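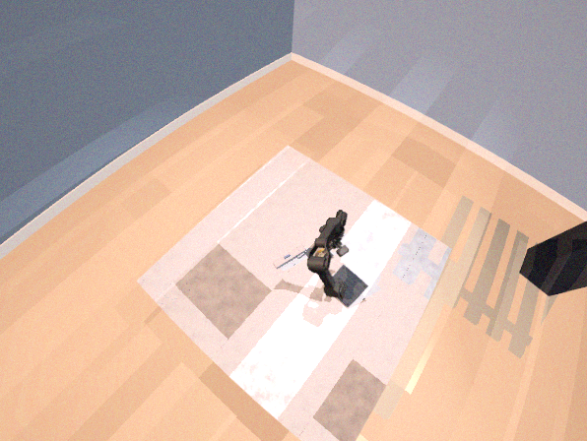

So you've got an open day coming up and somebody has decided the robot should be part of it. Congratulations! I've run the simulation station at our Grerkirwood open day for a few years now, and I've made most of the mistakes already, so let me walk you through how I set one up.

A quick word on why I do it on a screen. Our real arm lives behind a fence and visitors get to look at it from the other side, which is fine for about two minutes. In the simulator they can drive the thing themselves, crash it into the floor, and hit reset. Kids love the crashing. Parents love it more than they let on.

What you need

One decent desktop with a graphics card, one big monitor, a second small monitor for you, and a game controller. Bring two controllers. Last November one of ours stopped talking to the computer at 10:30 in the morning and I spent a very long half hour letting people steer with the arrow keys. We use Jodby as our simulator, and the steps below use its menu names, but any package that lets you load an arm, a room and a few props will do the job.

Step 1: Keep the room plain

My first demo room had shelves, plants, a coffee table, a lamp, and a dog I was very proud of. People looked at the dog. These days I load a bare corner with two walls, a wood floor and a rug, and the arm goes on the rug where you can't miss it.

In Jodby, open Rooms, pick one of the small ones, and delete furniture until it feels a bit too empty. Then stop. I go for a dark arm on a light rug so that people at the back of the group can follow the joints. If your arm comes in white or pale gray, swap the rug for something darker. Take a few steps back from the monitor and squint. If you lose track of where the arm ends and the floor begins, change something.

Step 2: Turn the shadows on

I used to leave shadows off to save on graphics power, and visitors could never tell how high the gripper was. They'd swear it was touching the rug when it was still way up in the air. With a good dark shadow under the arm, they get it right away: when the gripper comes down, it and its shadow close in on each other.

Go to Lighting, switch on the sun lamp, and set it high and off to one side. I like a bit of striped light across the floor too, the kind you'd get through a slatted window. It does nothing for the lesson but it makes the place feel like a room, and people stand there longer. If your frame rate drops, lower the texture quality first and leave the shadows alone.

Step 3: Give the arm something to hold

An arm waving around with nothing in its gripper gets old fast. I give mine a thin rod. A rod is great for this because you can see its angle from across the room, so a tiny wrist turn shows up as a big swing at the far end. A ball or a cube hides all of that.

Load the rod from Props, set the weight to something light, and close the gripper on it before anyone arrives. Save that as your start pose! I can't say this strongly enough. If the reset button takes you back to an empty gripper and a rod rolling around on the floor, you'll be picking it up all day long while a line forms.

Step 4: Limit the speed and the joints

The default speed in most simulators is meant for people who know what they're doing. Open the arm's settings and cut the joint speed down until it feels slow to you, because you've been practicing and your visitors haven't. I also lock one of the wrist joints for anyone under ten or so. It leaves fewer ways to get tangled and I've never had a complaint.

Then set up the controller. Left stick for the shoulder, right stick for the elbow, triggers for the gripper. Put a strip of tape across the buttons you aren't using. I tried printing a nice card with all the buttons labeled and people just held the card in one hand and the controller in the other, which meant nobody could work both sticks.

Step 5: Pick a task that takes under two minutes

My rug has a couple of brown squares in the pattern, and that's the whole game: bring the tip of the rod over one brown square, then over the other, without scraping the rug. No score, no timer. We tried a timer the year Keisha Greenberg ran the station with me and the line got so competitive that one dad went around three times.

If you don't have a patterned rug, drop in two flat squares from Props and color them anything that shows up. Leave enough space between them that the visitor has to move the shoulder and not just the wrist, otherwise they finish in ten seconds and look at you like, is that it?

Step 6: Say less than you planned

I had a whole speech the first year. Inverse kinematics, contact forces, the works. Watching people's eyes, I'd guess I lost them around the second sentence. Now I hand over the controller and say, "This is your shoulder, this is your elbow, try to get the stick over that square." That's it. Once they've had a go, the questions come on their own, and they're better questions than the ones I had answers ready for.

The one I hear most is whether the real arm would do the same thing. My answer is: mostly. The simulated one has perfect joints and a rug that never bunches up. Ours at work has a bit of slop in the elbow and a cable that needs watching. I tell people we try a move in the simulator first so that when it goes wrong, it goes wrong for free.

Step 7: Do a full run the night before

Set up the whole station, restart the computer, and run the task start to finish with someone who hasn't seen it. Orlando Zapata from our front office does this for me, and he's found something every time. Once it was the monitor going to sleep after five minutes. Once the reset button also reset the volume, to full. Turn off updates, turn off the screen saver, unplug anything you don't need, and write the start-up steps on a sticky note for whoever covers your lunch.

How many people to expect

We had over 200 visitors through the building last time and I'd say the sim station was busy from opening until we shut it down. With a two-minute task and one controller you can't get everybody in, so don't promise it. I hand out 100 paper tickets at the door of the room and when they're gone, they're gone. Folks without a ticket can still stand and watch, and plenty of them do.

If you have the space, put your big monitor up high so the line can see what the person in front is doing. They learn from each other's mistakes and you'll notice the later people need hardly any help.

I'm planning to add a second arm next time, one for each controller, passing the rod between them. I've tried it at home and so far the rod mostly ends up under the rug somehow. Will post an update when I've got that sorted out.

Related posts
Our first open day at Grerkirwood: what I'd change
Which game controllers work with Jodby
Making a simple gripper in Paracha
Fundberg shop tour, part two
Fixing a rod that falls through the floor

Comments

tess_b
Used this for our school robotics night on Monday and the tape on the buttons was a lifesaver. We went with a pencil prop because our library didn't have a rod. Worked fine once we made it longer.

Marlowe
Do you keep the camera still or let visitors move it? Ours kept spinning it around and getting lost behind the wall.

Reply from the author
Still, always! I lock it looking down at the rug from a bit of a height. There's a checkbox under View. If someone really wants another angle I move it for them from the small monitor.

gearhead2453
Seconding the shadows. We had ours off for a whole afternoon and couldn't figure out why everyone kept smacking the gripper into the floor.

Pilar
My daughter wants to know what happened to the dog.

Reply from the author
Tell her he's saved in a folder and doing great.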